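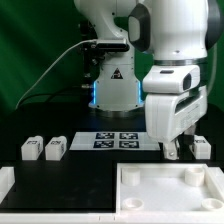
Meredith Evening Chess Club — members' blog

I joined the club in February, when my English was still mostly from books. At home I played chess with my uncle, always in silence, so I thought a club would be easy for me. It was harder than I expected. Here people talk after the game, and they want to know why you moved the bishop, and you must find the words quickly.

My first opponent was Berwyn Prydderch. He beat me in 30 moves and then he put all the pieces back to move seven, from memory, and asked what I had been afraid of. I did not know how to say "pinned" in English. I said my knight was "nailed," and he liked this word very much. He still uses it.
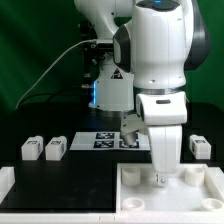 After that evening I started a small notebook for chess words. Some are simple, like "fork." Others I find strange — why is a bad bishop called bad, when it did nothing wrong? I write the word, the position, and the person who said it to me.
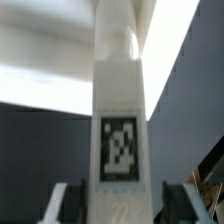

White block with a square marker on the front.

Last week I won my first club game, a long rook ending. I was so nervous that I forgot to write down my last moves, and Berwyn helped me to complete the sheet.
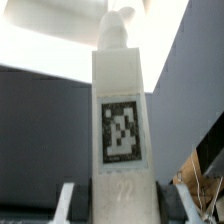

What I am reading now

An old book on rook endings from the library on Platetti Street. It is slow, about two pages in one evening, but I understand the jokes.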